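The lunch lady of Treltwood (her words)

She has packed lunches for other people's children for 6 years and she's got eleven minutes before the next school run. Kettle on. Dog shut out. Go.

The business is called Jestine, after a boat she saw once on holiday. One woman, one kitchen, a van with a dodgy side door. Parents in Treltwood and the villages out towards the reservoir sign up by the half term and their kids get a packed lunch dropped at the school gate every morning. When she began it was for three families on her road. Last week, the best week she's had, she made 272.

"I didn't set out to do it," she says, buttering. She butters the whole time we talk. "My sister-in-law was on nights. Couldn't face a sandwich at seven in the morning. I said give me a fiver and I'll do yours with mine. Then her friend wanted it. Then the friend's friend, who I didn't even like."

Is she still a customer, the one she didn't like?

"Every day. Two kids. Lovely woman. I was wrong about her."

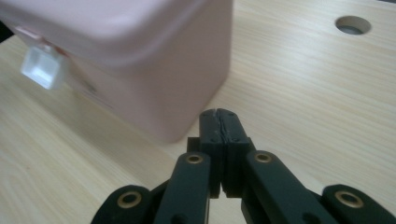 What comes home again

Parents ask her about recipes. She'd sooner talk about leftovers. For the whole of her first year she kept a notebook of what came back uneaten, school by school, and she reckons it taught her more than any cookery book has.

"Cucumber comes back if it's been next to bread. Always. Same cucumber in its own corner, gone. Grapes never come back. Apples come back with one bite in, which is worse than a whole one because what do you do with that? So I slice them and put the apple back together with a rubber band round. Stops it going brown. Well, slows it down."

Hummus? "Depends on the school." Really? "Really. There's one where the whole of Year 4 eats it and one where I might as well send cement."

She thinks it's down to whoever sits at the end of the table. One confident child eating a thing and by Thursday they're all at it. One child saying eurgh and you've lost the term. She has seen it happen with beetroot, with boiled eggs, with a perfectly good cheese scone.

"You can't argue with it. You just wait till that lot go up to the secondary."

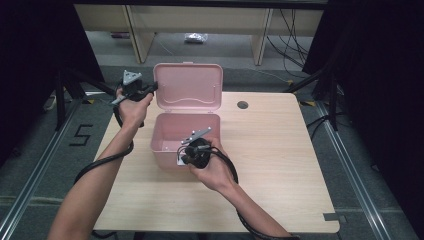

Photo: Jestine Kitchen, Treltwood

On boxes she's got opinions. Strong ones. She won't have anything a five year old can't open alone, and she tests that on actual five year olds, her nephew mostly, with a biscuit inside as the incentive.

"People buy a box for how it looks. Fair enough, I do it too. But at half twelve there's one dinner lady and sixty kids with their hands up because they can't get in. Some of those kids just don't eat. They sit there and then they say they weren't hungry."

So before you buy, she says, get your child to open and shut it in the shop. Three goes. If they look at you for help on the third, put it back on the shelf. And don't go too big. A big box looks half empty and you fill it up, and then it all comes home and you feel like you've failed at something.

Does she wash them herself?

"I do every one. Hot water, bit of bicarb if there's been tuna. Lids open overnight or they smell, and once they smell you'll never shift it. My mum used lemon. Doesn't work, she'd never be told."

The phone goes. She lets it ring. It stops, starts again, and she turns it face down under a tea towel.

We get onto money, which she doesn't mind. The cheese bill is what frightens her. She used to get everything from the cash and carry, now it's split – bread from Siqueira, the bakery by the bus station, veg from the market, cheese from wherever will have her. The bakery was the big change. They do a soft roll that's still soft at one o'clock, and she's tried a lot of rolls.

"I went in there and I said I need a roll that can sit in a bag for 3 hours and he said nobody should do that to a roll. Then he went away and made me one. Took him a month. Bit of potato in it."

Potato?

"Potato. Keeps it damp. Don't put that if he minds." (He doesn't. We rang.)

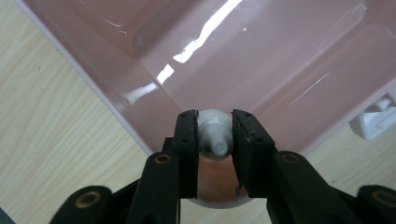
She does a standing order with them now, 158 rolls of a Monday, fewer on Fridays when half the schools do fish and chips and the kids all want hot dinners. Fridays she gets a sit down. She uses it for the labels, which she writes by hand because the printer eats them. First name, class, and a sticker if there's an allergy. The allergy ones get made first, on a clean board, before anything else has come out of the fridge, and they go in a separate crate in the van with its own lid. She won't be hurried on those. It is the only bit of the interview where she puts the knife down.

"I don't do nuts at all. People ask. Their child loves peanut butter, there's none in the class with an allergy, can't I just. No. I can't just."

And fussy eaters? She hates the word. Her own son ate four things until he was nine. Plain pasta, ham, those breadsticks, banana. She sent the four things. Every day. She got comments.

"He's fifteen now and he had a curry last week I couldn't finish. I'm not saying that's how it goes for everyone. But he ate his lunch. He wasn't hungry in the afternoon, he wasn't crying about it. What more do you want out of a lunch?"

What she does do, for the four-things children, is put one odd thing in a corner. Tiny. A single olive. One slice of pepper. No note, no asking about it afterwards. Mostly it comes back. She keeps sending it.

I ask what's in her own lunch and she laughs and points at the crusts.

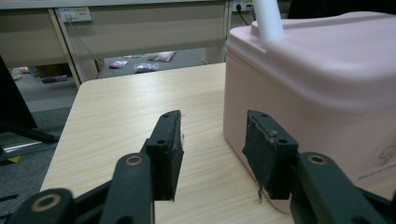
Words: Trultisness

There's a plan, sort of. The van needs replacing and she'd like one other person in the mornings, someone who can drive and doesn't talk before eight. She's had a go at doing a holiday club and didn't enjoy it. "They were all there. In front of me. Watching me make it." A café got in touch in May wanting the rolls-and-fruit thing for grown ups and she said she'd think about it, and she's still thinking.

"Grown ups complain more. A child just leaves it."

Sunday is the big prep day. Carrots, mostly. She does them in front of the telly with a bowl on her knee and stores them in cold water, changed once a day, and they'll go through to Wednesday night. Peppers she won't cut ahead, they go slimy. Pasta gets cooked a minute short and oiled while its hot. Flapjack is made Sunday night and hidden from the household, currently in the airing cupboard, though they may have found out about that.

Any advice for somebody doing just the one lunch, at home, at seven in the morning, half asleep?

"Do it the night before. I know. Everyone knows. But do it while you're clearing tea, not after, because once you've sat down you won't get up. And do the same one three days running. They don't care. It's only us that gets bored."

Then she's looking for the van keys, which are in the bread bin.

Jestine is full for this half term. There's a waiting list, on paper, stuck on the fridge. Ask at the school office and they will pass your number on.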